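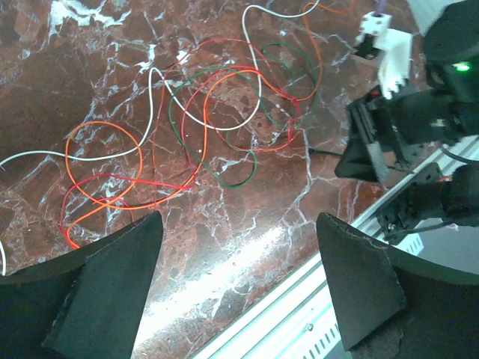

If you ever build a robot at home, you will find out very quickly that wires love to wander. Ours is named Mkhize, and it has 2 arms, and oh my, do we have cables! Orange, red, green, white... they come out of the box tidy, and by snack time it's spaghetti.

Why so many colors? A wire's color works like a name tag. When you follow an orange wire with your finger, you can tell where it goes, even when it dives under a green one. (Only do this with the power off, and with a grown-up next to you!)

Once the wires are sorted, you bundle them with a cable tie. It's a skinny plastic strap with a little block at one end. Tiny ridges on the strap let it slide one way through the block and then grip tight.

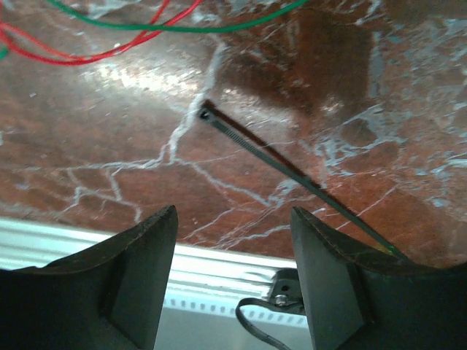 Pletico wrote to us to ask, can you open a tie again and use it twice? Mostly no, so a grown-up snips it off and you start with a new one.

Next come the tools. Screwdrivers and a wrench can stay at the back of the table, away from the arms, which need plenty of room to swing and bend at their joints.

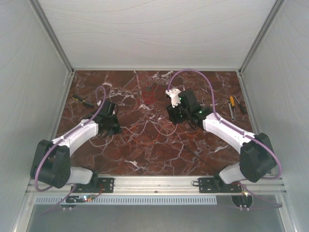 My robot arm only has one joint, does it still count? asks Osturex. It certainly does, and you can add another in September!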